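19 January 2024

Dye notebook, Trernbridge workshop

Madder again! Third week on it and I'm still not bored. Today was the first time I ran the Dalsgaard root next to the Didoro powder in matched baths, same cloth, same water, same pot size, and the difference is bigger than I expected.

Setup, so I can repeat it:
Cotton lawn, scoured Wednesday, mordanted overnight in alum acetate. Chalk bath after. Both pots started from cold and brought up slowly, held under 60 C the whole time. I stayed with the thermometer like a hawk because last September's batch went brown the minute it got past 70.

Pot A, Dalsgaard root, chopped and soaked two days. Gorgeous. A deep brick with a bit of orange in it at the edges of the swatch where it sat folded. Slow to get going, nothing much at 30 minutes, then it came on all at once.

Pot B, Didoro powder. Faster and pinker, closer to coral. Gritty though. Rinsing took 14 changes of water before it ran clear, and I still shook dust out of the dry swatch. Next time it goes in a stocking.

Exhaust baths from both pots gave peachy tones, and I like those almost more than the first dips. If I could get that pale peach on purpose, with the coral printed over it, we'd have the summer cloth sorted. Must try thickening the leftover Pot B with gum and block printing it. 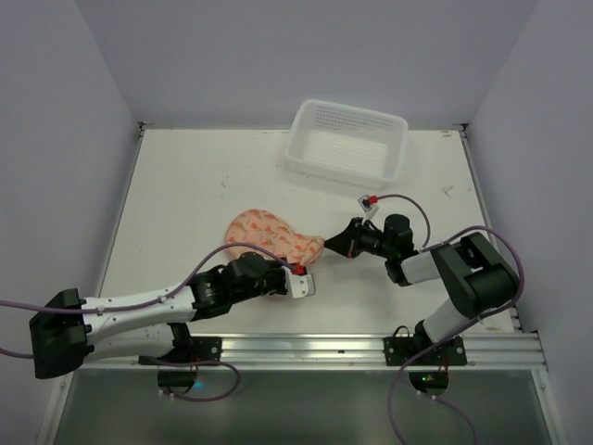

Water

Tap here is hard and I think that's half the reason Pot A is so good. Did one small side test with rainwater from the barrel, 900 ml, and got a much duller orange. Added a pinch of chalk and it swung back toward red inside ten minutes - really fun to watch. Need to do this properly with test strips.

Swatch book

Filed under 3693. A and B are stapled facing each other, exhausts on the back. Cut a strip off each for the window fade test, half covered with card. Check in 3 weeks.

To do
Order more root before Dalsgaard runs out
Ask Brarkik if they still sell gum tragacanth in small bags
New lid for the big pot, the old one rocks
Iron afterbath on a scrap of each, weak, one minute only
Label the jars!! Two of them just say "red"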